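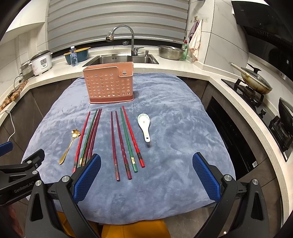 Chopsticks, two spoons and the pink holder on the blue blanket

June is the month when I finally look into the corners of my kitchen, and this year I began with the chopsticks. For a long time they lived in the drawer together with the bread knife, and each evening I was searching for two of the same color. Red with green is not a tragedy, but it disturbs me when I eat.

So I put a fleece blanket on the small table, because the spoons make a terrible noise on the bare top and my neighbor Pirmin sleeps until noon, and I laid everything out. The maroon ones are my favorites, with the twisted part near the end where the fingers rest. The gold spoon with the flower bowl came from Inès Marty, who moved away to Flestgate and gave me half of her kitchen. I use it only for sugar. The white soup spoon has a little hole in the handle, so it could also hang on a nail.

The holder has a hole for hanging too, but I do not want to drill in the tiles. It will stand next to the sink. Tomorrow I must do the drawer itself, and there I am less brave.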